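Werkstatttipps: Software rund um Greifaufnahmen am Tisch

Zeitstempel
Alle Datenströme auf eine Uhr legen, bevor irgendetwas anderes eingestellt wird. Bei uns schreibt Ondeck die Kamerabilder und die Öffnungsweite der Greifer in getrennte Dateien. Maßgeblich ist der Zeitpunkt der Erfassung, nicht der des Schreibens. Versatz zwischen links und rechts prüfen: beide Greifer gleichzeitig schließen, Kurven übereinanderlegen, Differenz als Konstante eintragen. Ab 15 ms Restfehler neu messen.

Port und Puffer
Der Empfänger lauscht auf Port 1413. Ist der Port belegt, läuft meist noch ein alter Prozess. Puffer auf 600 Einträge setzen. Größere Werte verdecken nur, dass die Platte zu langsam ist. Logdateien gehören auf ein anderes Laufwerk als die Bilder.

Segmentierung von Folienpackungen
Glänzende Folie zerfällt in der Maske gern in mehrere Teile. Abhilfe: Schwelle für das Zusammenführen benachbarter Flächen senken und Masken unter 150 Pixeln verwerfen. Aufdrucke nicht als eigene Objekte zulassen. Zerknülltes Papier bekommt eine eigene Klasse ohne feste Form; eine Lageschätzung über ein starres Modell liefert dort unbrauchbare Werte.
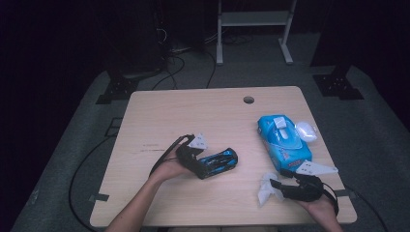 Tisch mit zwei Handgreifern, Feuchttücherpackung und zerknülltem Tuch.

Tischebene
Ebene aus den Tiefendaten schätzen und danach sperren. Wird sie in jedem Bild neu berechnet, wandert sie, sobald Unterarme einen größeren Teil der Platte verdecken. Kabeldurchlässe in der Tischplatte als Sperrfläche eintragen, sonst plant Skunitz gelegentlich eine Ablage darüber. Kratzer und dunkle Flecken stören die Ebene nicht, wohl aber die Suche nach kleinen Teilen. Hier hilft ein Leerbild der Platte als Referenz.

Greifzustand
«Offen» und «geschlossen» reichen nicht. Gion Gasser hat in der Konfiguration einen dritten Zustand ergänzt — «hält» —, der gesetzt wird, wenn die Öffnungsweite trotz Schließbefehl über dem Nullwert stehen bleibt. Bei weichem Material spricht er unzuverlässig an. Für Tücher die Schwelle separat führen.

Versionen
Parameterdatei mit jeder Aufnahme ablegen, auch wenn sich nichts geändert hat. Der Export nach Lanthorpe übernimmt nur Felder, die im Kopf der Datei stehen. Umlaute in Objektnamen vermeiden.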